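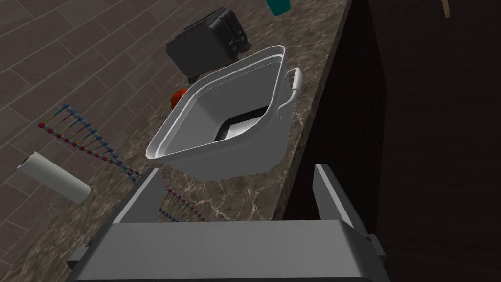 Can a robot clear a kitchen worktop yet?

Enen
December 2019

My brother-in-law swears we'll all have one of these within 2 years. He keeps sending me simulator stills from the Dukavon kitchen, with the white pot and toaster on the worktop, and I'm not convinced. Has anyone seen a machine put the pots away in a real house, with no one helping?
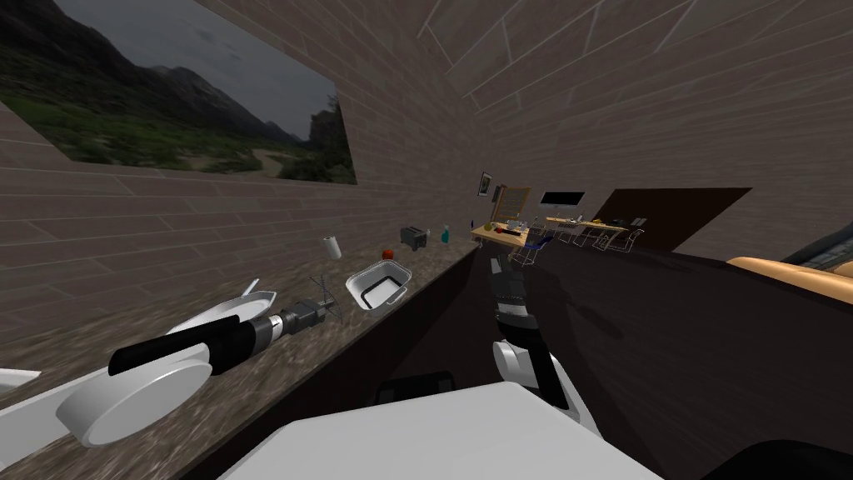
Horrocks

Short answer, no. I went to the open day in Takstead in June and watched a real arm try to move mugs from a rack to a shelf. It managed 39 before they stopped for lunch, and someone stepped in whenever a handle faced the wrong way. My dishwasher cost 500 quid and doesn't need a minder. Simulation is fine for practice, but a clean run on screen tells you very little about a greasy pan.

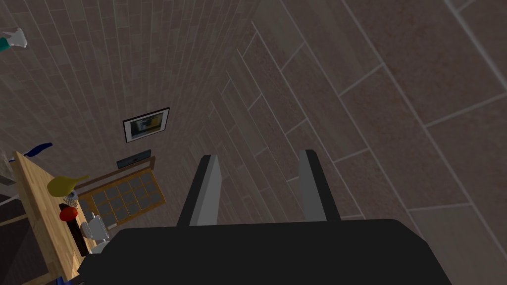 Simulated room: open gripper, table to the left

takstead_lurker

Bit harsh. They can run the same job 175 times overnight in software and only then try it on the real arm, so of course the stills come first. I'd still want to see the failures as well as the good runs – and the dining table too,

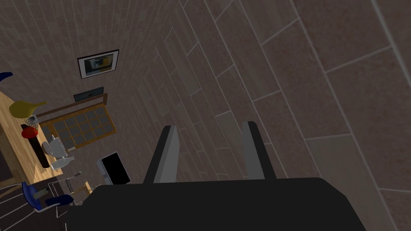
as glass and fruit and odd-shaped things are where I'd expect trouble. Ask your brother-in-law for one unedited video, normal speed. If he can't find one, keep your rubber gloves.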